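Clearing and repacking a latched storage compartment

These steps cover the white side compartments with a fold-down door and a black latch. Allow 30 minutes for the first one.

1. Release the latch and lower the door fully. Do not let it drop — the hinge takes the load.
2. Take out soft items first: bags, then cloths. Cables tend to sit under them.
3. Coil each cable separately and tie it. Cables over 200 cm go in their own pouch.
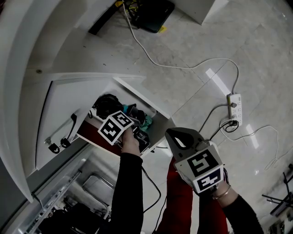

Compartment open, dark items and a teal-green cloth still inside.

4. Wipe the interior and leave the door open until it is dry.
5. Return the cables first, flat against the back wall. Place bags on top and keep cloths near the opening.
6. Close the door and press until the latch engages. If it resists, something is sitting on the lip — reopen and move it.

Repeat every November, or after any long trip.

Text: Nuria Lozano, 27 June 2021

© Matmont | Contact | Back to top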